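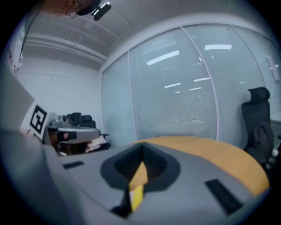
Plateau de table en bois clair, à bord arrondi.

Accueil Portail Urbanisme Article Discussion Lire Modifier Historique

Îlot Vostov

L'îlot Vostov est un ensemble d'habitations coopératives situé dans le quartier de Trernell, dans la partie basse de la ville de Nomora. Il comprend 60 logements, répartis dans 13 maisons mitoyennes et un immeuble de quatre étages. Le terrain a une superficie de 3 188 mètres carrés.

Situation

L'îlot est délimité au nord par la rue Jaber et au sud par l'ancien canal, aujourd'hui couvert. Un passage piéton le traverse du nord au sud. Ce passage est ouvert au public de 7 heures à 21 heures, selon une convention conclue entre la coopérative et la municipalité.

Histoire

Les maisons ont été construites pour les employés de la filature Vostov, de laquelle l'îlot tient son nom. Après la fermeture de la filature, la ville est devenue propriétaire du terrain et a prévu d'y établir un parc de stationnement. Les locataires se sont opposés à ce projet et ont fondé une coopérative, qui a obtenu un bail de longue durée. L'immeuble de la rue Jaber a été ajouté plus tard, à l'emplacement des anciens entrepôts.

Débat sur la hauteur

Une modification du plan de zonage a été proposée pour la parcelle voisine, à l'est. Elle autorisait une construction de neuf étages, alors que la limite dans le quartier était de cinq. Une pétition contre cette modification a réuni 2 651 signatures. Les opposants craignaient surtout l'ombre portée sur la cour et la perte du passage. Le conseil municipal a ramené la hauteur permise à six étages et a imposé un recul de huit mètres par rapport à la limite de l'îlot. La parcelle n'est pas encore construite.

Gestion

La coopérative attribue les logements d'après une liste d'attente, qui est révisée chaque année en août. Les loyers sont fixés par l'assemblée des habitants. L'entretien des toitures et des façades est à la charge de la coopérative, celui du passage à la charge de la ville.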